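How many demos before you change the setup? (peg pick-up, kitchen counter)

Posted by bodin_bench

Okay, so I've been recording teleop demos for a peg task for most of February and I need somebody to talk me down or tell me I'm right.

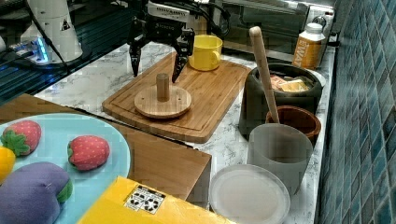
I'm at 200 demos of grab the peg, lift, set it down, and the policy I trained on them is great as long as I don't touch anything. Move the board a hand's width and it goes for the spot where the peg used to be. Every single time! Closes on air, lifts the air very carefully, puts the air down.

My plan was another 200 exactly the same way, so the motion gets really solid, and then start moving stuff. My buddy thinks that's a waste of an evening. What do you all do?

Posted by kindon76

Your buddy is right, sorry. The second 200 will teach it the same thing the first 200 did. I'd shift the board before every episode, even a little. Turn it too. I see you have it sitting diagonal on the marble, has it been at that angle the whole time?

Posted by bodin_bench

Um. Yes. I put tape marks down so I could get it back to the same place after dinner. I was proud of the tape marks.

Posted by kindon76

Pull up the tape.

Posted by slowgripper

Going to disagree a bit. If you're new at teleop, your early demos are usually bad. Mine had me hovering over the object for four seconds trying to judge the depth, and guess what the policy learned to do. Keep the scene fixed until your own hands are consistent, THEN move things. I threw out 76 of my early ones and the success rate went up with less data.

Posted by kindon76

Sure, but practice and don't save it. You don't need to train on your practice.

Posted by slowgripper

Fair. I never have the discipline to not hit record though.

Posted by altach_owl

Can we talk about the counter? Mug right behind the finger, pot full of snacks, a pestle in a bowl, stuffed strawberries on a plate. I love it, it looks like my place. But if all that stays put for every demo, the model can use any of it to work out where the peg is. Mine locked onto a cereal box. I moved the cereal box and the arm followed it, I was so mad.

So either clear the counter or shuffle it. I'd shuffle. Swap the mug to the other side, take the plate away for ten episodes, bring it back.

Posted by bodin_bench

The mug has been there since day one, oh no. That could explain a lot. I figured clutter was good because everyone says clutter is good?

Posted by altach_owl

Clutter that moves is good. Clutter that never moves is a landmark.

Posted by hastum

Different question, how are you starting each episode? If the gripper always begins open right over the disk like in your picture, it never sees what an approach from farther out looks like. I start mine from a random pose and I also do some on purpose where I miss, back off, and come in again. Those took my Kindon project from hopeless to usable. I had 834 clean ones before that and it couldn't recover from a bump.

Posted by slowgripper

I would be careful with the on-purpose misses. Tried it, and mine learned to miss first. If you do it, start recording after the miss, with the fingers already off to one side.

Posted by hastum

Huh, I keep the whole thing and it's been fine. Maybe it's the ratio, mine are a small slice of the set.

Posted by bodin_bench

Okay! Tape is up. New plan is 50 tonight, board moved and turned every time, mug on the move, random start pose, a handful starting off to one side the way slowgripper said. I'll train on old plus new and then on new only, and post both. Do I keep the old 200 in the mix or is that going to drag it back to the tape marks?

Posted by kindon76

Run it both ways like you said. My money's on new only.

Posted by slowgripper

Mine's on the mix. Watch the old ones back at double speed first and toss the ugly ones.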